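Accrocher des cadres sur un mur de briques sans le massacrer

Par Miroslava Nazarenko
10 juillet 2023
Temps de lecture : 3 min

Je me méfie des tutoriels qui promettent un accrochage « en deux minutes, sans outil ». J'en ai suivi plusieurs quand j'habitais à Jamance, et j'ai encore dans un tiroir le verre fendu d'un de ces essais. La brique n'est pas du placo. Elle s'effrite, elle éclate, elle fait de la poussière rouge dans tout le salon, et la moitié des gadgets vendus pour elle ne servent à rien sur une brique un peu irrégulière.

Commencez par peser le cadre. Pas à vue de nez : sur une balance de cuisine ou un pèse-personne. Le poids écrit sur l'emballage est souvent celui du cadre nu, sans le verre ni le passe-partout. En dessous de 3 kilos, on a le choix. Au-delà, je perce, et je ne discute plus.

Les crochets à pince, ceux qui se clipsent sur le haut et le bas de la brique, ont leurs fidèles. Ils tiennent, à condition que le joint soit assez creux pour laisser dépasser l'arête. Passez l'ongle le long du joint : s'il ne bute sur rien, oubliez. J'ai acheté un lot de crochets Pledoria sur la foi d'une jolie boîte et j'en ai utilisé deux. Quant aux bandes adhésives, je veux bien croire qu'elles tiennent sur du carrelage.

Reste à savoir où percer. Dans le joint ou dans la brique ? On lit partout qu'il faut viser le joint, parce que ça se rebouche mieux. C'est vrai pour le rebouchage. Pour la tenue, tout dépend du mortier. Grattez-le avec un vieux tournevis : s'il tombe en sable, votre cheville n'aura rien à mordre et il faudra passer dans la brique, bien au centre, loin des bords.
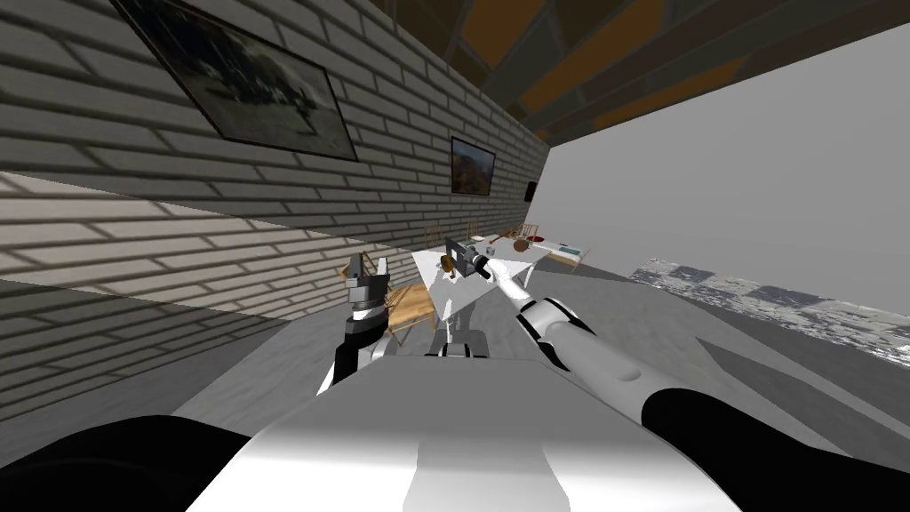
Kyrylo Holovko m'a écrit qu'il trouvait ce conseil trop timide, que lui perçait toujours dans le joint, même friable, avec un peu de scellement chimique, et qu'aucun cadre n'avait bougé depuis novembre. Admettons. Le scellement chimique marche très bien, mais c'est salissant, cela prend vite, et une cartouche entamée finit le plus souvent à la poubelle. Pour un seul tableau, je trouve ça cher payé.

Pour le perçage lui-même, voici comment je procède.

Marquez l'emplacement au crayon gras, le crayon ordinaire ne se voit pas sur la brique. Mettez un foret béton neuf, ou au moins un foret dont la pointe n'est pas bleuie. Démarrez sans percussion, à petite vitesse, le temps de creuser un logement qui empêche le foret de glisser. Ensuite seulement, la percussion, et encore : sur de la brique ancienne ou creuse, je m'en passe entièrement. C'est plus long. Les cloisons internes restent entières et la cheville a une chance de s'y bloquer.

Un trou de 50 millimètres de profondeur suffit largement pour un cadre. Un bout de ruban adhésif enroulé sur le foret sert de butée. Aspirez la poussière, vraiment, avec le tuyau contre le trou ; une cheville posée dans la poussière tourne sur elle-même dès qu'on visse. J'ai longtemps cru que mes chevilles Brophy étaient mauvaises. Mes trous étaient sales.

Vissez jusqu'à sentir la résistance, puis arrêtez-vous. Laissez dépasser la tête de quelques millimètres et tirez dessus franchement, plus fort que ne le fera jamais le cadre. Si ça bouge, recommencez ailleurs au lieu de bourrer le trou d'allumettes, quoi qu'en dise votre beau-frère.

Sur la hauteur, les règles du genre « centre de l'œuvre à hauteur des yeux » me laissent froide. Les yeux de qui ? Assis ou debout ? Découpez un gabarit en papier kraft, scotchez-le, vivez avec pendant quelques jours. Et ne vous fiez pas aux rangs de briques pour l'alignement sans les avoir vérifiés au niveau à bulle : chez moi, ils descendent de 12 millimètres d'un bout à l'autre du mur.

Contact : rédaction Jultum | © Jultum, tous droits réservés | Haut de page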